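The Drawer of Good Intentions

By Kenza Metwally

Every home in Kollcombe has a drawer for instruction manuals, and no home in Kollcombe has ever opened it in a crisis. Mine holds 54 of them. One is for a rice cooker I gave away in another state.

Mwanahawa Lukumay has written manuals for 18 years, mostly for kitchen goods sold under the Ragab name, and she takes this news well. "People read me twice," she told me. "Once in the store, to see if the thing comes with batteries, and once on the phone to customer service, out loud, angrily."

Her trade has rules. A step gets one verb. Warnings come before the thing they warn about, a lesson learned from an early toaster booklet that put "unplug first" on page two. Nothing is ever "simple," a word that mainly makes readers feel stupid at the moment they are holding a spare screw.
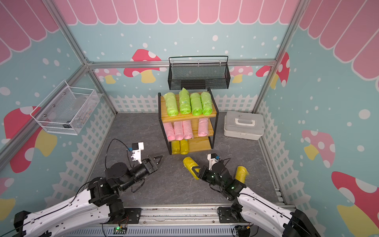 Two arms, one base rail and plenty of cable.

The shrinking budget is her real complaint. Her last blender booklet, for the Nokmont, was cut to a folded sheet with a square code on it, and the code led to a video with music. She watched it with the sound off and still couldn't find the lid lock.

She keeps the old booklets at her place in Stavton, filed by year, and lends them to anyone who asks. Last February a man drove over to borrow the one for a waffle iron. He has yet to return it, and she suspects it has gone into a drawer.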